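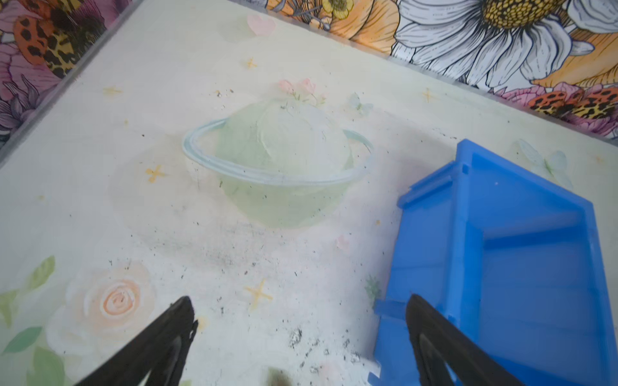 BRERNUM, August

Print | E-mail

Table bin

A table bin is an open plastic container, usually rectangular and usually a strong color, kept on or near a household table to receive tools and other objects that have no settled place in the home. It is distinguished from the toolbox by having no lid and from the junk drawer by being visible to guests. The term is most common in the Brernum district, where it appears in rental inventories, divorce settlements and at least one sermon. Elsewhere the same object is called a parts bin, a stacker or "that blue thing," the last even in homes where it is green.

Origin and name

Small stackable bins were made for stockrooms, where they hold screws and fittings and everyone knows which is which. Their move into the home is poorly documented. The usual account credits the Ferov hardware shop in Brernum, which closed out its back room one summer and sold the bins off the shelves with some of the contents still in them. Customers who had come for the bins went home with a supply of hinges, and customers who had come for hinges went home with a bin. The shop's stock list gives the bin as item 2073, "tray, deep, misc.," and older residents still ask for a 2073 when they want one, to the confusion of anybody under forty.

The historian of domestic objects Ionuț Marinescu disputes the Ferov account. In his survey of 1409 homes in Brernum and neighboring Zivdale, he found bins in houses whose owners had never set foot in the shop, including several who were not on speaking terms with it. Marinescu prefers a gradual spread through garages. His critics point out that Zivdale has very few garages.

Form

The typical table bin has sloped inner walls, a flat floor and a rim sturdy enough to carry another bin. Most are sold as stackable. In practice they are stacked in the shop, stacked again in the car, and then separated for good, one going to the kitchen and the rest to a place nobody in the family will later agree on. Marinescu recorded a working stack of two or more in only six homes, one of which belonged to a man who sold them.

Color is a matter of what was available. Blue, red and yellow dominate. Attempts to sell the bin in gray, beige and a shade called "oat" did badly, apparently on the grounds that people could not find it, although finding things had never been a strong point of the bright ones either.

Setting

The bin is an industrial object and the household table generally is not, and much of the writing on the subject dwells on the difference. Tabletops in the district lean toward the decorative. Pastel prints are popular, and a bin may find itself next to a pale green planet with a blue ring and a bunch of pink flowers growing out of the top, with hearts, butterflies and yellow sparkles filling the sky nearby. Floral wallpaper in louder colors is often found within arm's reach. The astronomical accuracy of these tables has not been studied. Their effect on the bin has: it looks as though it has come to fix something.

A minority of households put a folded towel under the bin to protect the print. The towel is then needed for something else, and the practice lapses until the first scratch.

Contents

Contents vary by season and by who was last asked to hang a picture. Regular items include screwdrivers, pliers, a tape measure that does not retract, picture hooks, and a key. The key opens nothing in the home. It is kept in case.

Marinescu divides contents into residents, which live in the bin, and visitors, which were set down in it during a phone call. He concedes that the distinction fades after a month or so. Batteries form a class of their own, being placed in the bin both when new and when dead, with no marking to separate the two. 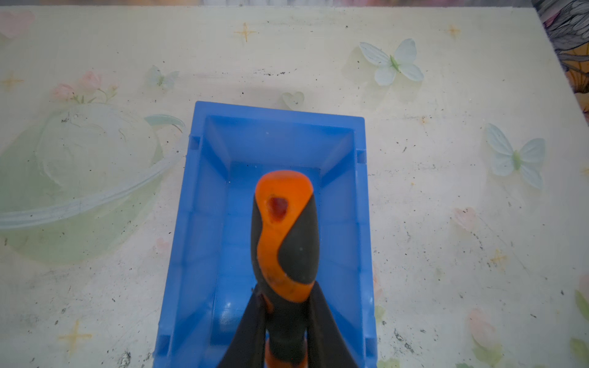
Loading customs differ from one household to the next, and the question of which way up a tool should go has caused more trouble than its importance would suggest. The Vasiliu school, named for the family whose printed house rules circulated in Zivdale, holds that a bin should be filled one tool at a time, with the largest first and every handle pointing the same direction. The opposing view is that a tool has been put away once it is no longer in the hand. Both sides agree on the value of a handle that can be recognized at a glance. Orange and black is a common pairing, and against a bright blue floor an orange tip will stand out even when it has picked up its share of scuffs and dirty smudges, as it will. Vasiliu followers wipe such smudges off. The others regard them as proof of employment. Neither side has produced a satisfactory explanation for the small notches on the rim of some bins, though both have theories and will share them.

Upkeep

A table bin is washed by emptying it, which is the chief reason it is seldom washed. Lukewarm water and dish soap are enough. Grit collects in the inside corners and along any ribs, and an old toothbrush will reach it. The bin should be dried before metal tools go back in. Emptying also tends to turn up objects reported lost and since replaced, so that a thorough cleaning commonly ends with the household owning two tape measures, of which the older is kept for sentimental reasons.

Sorting is a separate operation. It calls for the whole table, an afternoon, and a second container for things to be dealt with later. The second container is how most homes came to have a second table bin.

Reception

Opinion has never been warm. Guides to tidy living advise replacing the bin with labeled drawers, and a pamphlet issued in Zivdale went through 1258 words on the subject without once allowing that a person might want the pliers quickly. Defenders reply that the bin can be picked up with one hand and carried to whatever is broken. They tend to say this while looking for the pliers.

See also: Junk drawer; Pegboard; Toolbox; Picture hook; Oat (color)

Print this article | E-mail this article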